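Water Use at Home in Grarkcombe: What We Learned From One Month of Meter Readings

Final report, Environmental Studies project

Why we picked this subject

Our group started out wanting to write about rivers, which was far too big, and then for a couple of weeks we were going to write about rain barrels. What finally settled it was a water bill. One of us brought it to class because it showed 3,472 gallons for a single month, and none of us had any idea if that was a lot or a little. It seemed a bit embarrassing that five people who had signed up for an environmental class couldn't say how much water a household goes through, so we decided to find out, at least for the homes we could get into without bothering anybody too much.

All of the homes are in Grarkcombe, and most are in the older streets near the Olik, the creek that runs behind the school. Our families and a few kind neighbors let us read their meters every Wednesday evening through August, and they also kept a simple diary on the refrigerator door of laundry, dishes, showers and yard watering. We are very grateful to them, especially the household that kept up the diary with a new baby in the house.

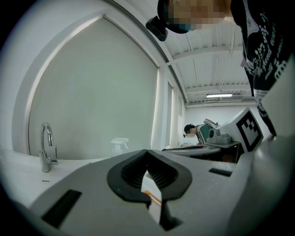
How we took the readings

The meters in Grarkcombe are mostly in a box near the sidewalk, under a metal lid that can be surprisingly heavy. We brought a flashlight, a rag for wiping the dial and a notebook (we tried a phone app at first, but it kept rounding our numbers). Each reading was done twice by two different people, and if the two didn't match we did a third. We tried to go at 7 p.m. every time, although dinner got in the way more than once and a few readings are closer to eight.

For indoor use we also ran what we called the bucket test. You open a faucet all the way, fill a bucket with a marked line on the inside, and time it with a stopwatch. It is a very old-fashioned method and we had a lot of fun with it. We did kitchen sinks first, then bathroom sinks, then showers, and all of the water we collected went on somebody's tomatoes.

What the diaries told us

Before we began, we each wrote down a guess about where most of the water would go. Nearly everyone guessed showers. In our homes it was the yard by a long way, and the gap was widest in the third week, when it was hot and there was no rain at all. One house on Sultana Street used more than 800 gallons on its lawn in that week alone. The family was as surprised as we were, and they have since moved the sprinkler timer to early morning, when less of the water is lost to the sun.

Laundry was the next thing to stand out, mainly in the homes with small children. Bathroom sinks came out low, even in the busy houses. People brush their teeth, wash their faces, rinse out a cup, and it all adds up to less than we had expected.

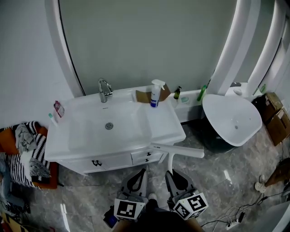
Where the sink did matter was in the matter of leaks. A slow drip doesn't look like anything, and most people had stopped hearing theirs. We set a measuring cup under one dripping faucet overnight and worked out that it was losing close to 200 gallons a month, which is more than that same household wrote down for washing dishes. The repair was a rubber washer from Asasero Hardware, and it was done in an afternoon. After that we asked every home to check its meter last thing at night and again before breakfast, with nothing running in between, and two more small leaks turned up that way – both in toilets.

Problems with our method

We should say plainly that this is a small group of homes and that we know the people in them. A month in summer is also not a fair picture of a year, and we would love for another class to repeat this in winter, when the sprinklers are off and the indoor numbers have the stage to themselves. The diaries were only as good as people's memories, too. One family told us they had filled in a whole weekend on Sunday night by guessing, and we kept their numbers but marked them with a star in the table.

We also lost one full set of readings when the notebook got left out in the yard and, yes, the sprinkler came on. The 818 gallons listed for that home in week two is our best estimate from the readings on either side of it.

What we would suggest

Most of our advice is for the yard: water early, water less often, and check which way the sprinkler heads are pointing. Several of ours were doing a fine job on the sidewalk. Indoors, we would ask everyone to do the overnight meter check once each season.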